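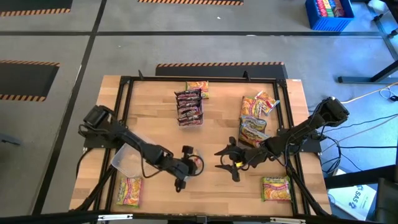 Gonzalo Vidal: Please check first if all the packets are the same width. I had the same problem in the pantry in Skedasard, and it was only one wider brand that did not fit.

Reading time: 3 min

Thank you, Gonzalo. I measured them today in the morning. The difference between the brands is 3 mm, so I don't think this is the cause. I write the full problem again, so everything is in one place.

Subject: Noodle packets do not stay upright in the clear containers
Opened by: Mereana Fairweather
Place: Tuhiwai, shared pantry
Status: open

Problem: We moved the instant noodles from the shelf into clear plastic containers in November. The containers are from the Kustholm series. When a container is full, the packets stand well. When people take out a few, the other packets slide down and lie flat, and then you cannot read the flavor. We have 45 packets in total, and the red and the yellow ones get mixed every week.

What I tried:

1. Packets lying flat, one on top of the other. The pile becomes loose very quickly and the top packet slips to the side.

2. Packets standing in a tight group, leaning on each other. This is better, but only if the group is tight. After three or four packets are gone it falls.

3. A piece of cardboard as a divider. It worked for 11 days - then it became soft and I threw it away.

4. One packet standing in its own container, with the front side to the person.
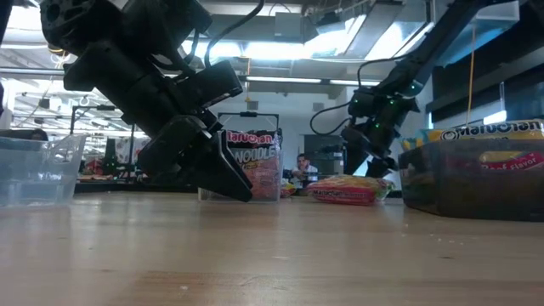

Try no. 4: Maruchan packet in a clear container, name readable from the front.

I like number 4 the most for reading, but it needs too much space. I cannot give every packet its own container, the shelf is only 70 cm long.

Gonzalo Vidal: Did you try the narrow container from Nikska? It is half as wide. Put one flavor in each and turn the container so the short side is in front.

I did not try it yet. I will order two pieces and test with the red packets first. The yellow ones can stay in the old container until then.

Please do not close this ticket before I write the result.

2 comments · 0 shares

This site uses cookies to remember your settings. Accept | Manage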